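The Second Kite

By the time the bus let Yasmine Bennani down at the top of Driltside, the wind had got up so badly that she had to hold her hat on with one hand and her bag shut with the other, and so she arrived at her grandfather's old house the way she had always arrived there as a girl, which was backward. It was a Thursday in February, a little after four, and the light was already thinking of leaving.

She had the key in an envelope from Mr. Vasylenko, who lived across the lane and had been looking in on the place since the funeral. He had written on the envelope in pencil, "Turn it left, then be patient," and she turned it left and was patient, and the door let her in.

The house smelled of paste. It always had. Her grandfather had made kites in the back room for most of his life, flour-and-water kites, tissue and thread and thin split wood, and he had sold them in Karkham on market days to people who mostly wanted them for their children and now and then (he loved these customers best) wanted them for themselves. He kept a ledger. Every kite went into it with a number, the color, the weather on the day he finished it, and the name of whoever carried it off. She found the ledger where it had always been, under the window, with a cold cup standing on it like a paperweight, and she moved the cup and sat down in her coat.

The last entry was number 2525. Red, light rain, it said, and then, where the buyer's name should have gone, her own.

Now, Yasmine was not a person who cried easily, and she did not cry then either, but she did sit for a good long while with her finger on the line, listening to the wind try all the windows one after another. Then she got up and looked for a red kite.

She looked in the back room first, and in the cupboard under the stairs, where there were a great many balls of string and one roller skate. She looked behind the wardrobe and on top of it. She went up into the loft with a flashlight and found her mother's school reports, a birdcage, and a framed picture of the harbor at Prastolari with 1877 painted in the corner, which her grandfather had always claimed was the year it was painted and her grandmother had always claimed was the price. No kite, though. She came down with dust on her knees and found Mr. Vasylenko standing in the kitchen with a covered dish.

"I knocked," he said. "You were walking on the ceiling. It's only dumplings."

"Do you know anything about a red kite?" she asked him.

He put the dish down and took a long time arranging it in the middle of the table. He was a large, slow, courteous man, and he had played checkers with her grandfather every evening for nineteen years without either of them ever admitting who was ahead.

"Ah," he said. "Well, I know something about it. I know it's in a tree."

It came out over the dumplings, which were very good, and which he would not let her praise. Her grandfather had finished the kite in the autumn, and it was the best thing he had made in years, and he had meant to keep it wrapped up until she came. But he'd never in his life sold a kite that he hadn't flown first. He thought it was dishonest. So one afternoon, when he was supposed to be resting, the two of them had gone up the hill behind the chapel, and the kite had gone up like a lark, Mr. Vasylenko said, straight up, pulling so hard that her grandfather laughed out loud and had to be held by the belt. And then the line had parted. They had watched it go all the way over the roofs and down into the big elm by the reservoir.

"He wasn't upset?" said Yasmine.

"He was delighted! He said it had been such a strong kite. He talked about it all the way home. He said he would make you another one and be more careful with the knot." Mr. Vasylenko turned his fork over. "He got as far as choosing the wood, I think. He was always so particular about the wood."

They washed up together. He told her a long story about a goat, and she told him about her job and the man at her job who hummed, and when it was fully dark he went home across the lane with his empty dish under his arm, and she stood at the door until she saw his kitchen light come on.

She didn't sleep much. The bed was too short and the wind kept on. Sometime after midnight she gave up on it, put her coat on over her nightdress, and went down to the back room in her grandfather's slippers. She had helped him so often as a child that she had never once thought of it as something she knew how to do, and yet when she opened the drawers her hands seemed to have opinions. Flour from the crock, water from the tap, stirred until the spoon dragged. Waxed thread. The sheets of tissue were in the flat drawer, and she took out the red and then, after thinking about it, put the red back and took out the yellow.

It took her until breakfast. The cross-piece came out crooked and she had to bind it again, and the paste got in her hair. When Mr. Vasylenko came over with the bread he found her at the bench with the ledger open in front of her, blowing on the ink. Number 2526. Yellow, high wind. And in the last column, in her round schoolgirl's writing, his name.

He read it twice. He took his glasses off and polished them on his scarf, and then he had to go and look out of the window at his own house for a bit.

"You know I've never had one," he said. "All those years. I only ever held his belt."

"Well, get your hat," said Yasmine. "And you'd better check my knot."

They took the lane past the chapel, slowly on account of his hip, with the kite held flat between them like a tray of glasses. It was 211 steps up to the top, or so her grandfather used to say, and Mr. Vasylenko stopped at the gate to get his breath and to tell her the rest of the story about the goat. From up there you could see the reservoir, and the elm beside it, and something very small and red in the highest branches, still pulling.

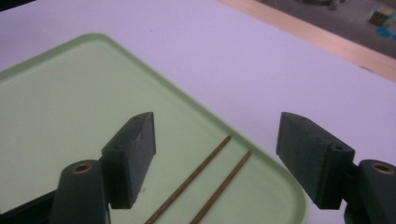
Two thin sticks, before the paper and the paste.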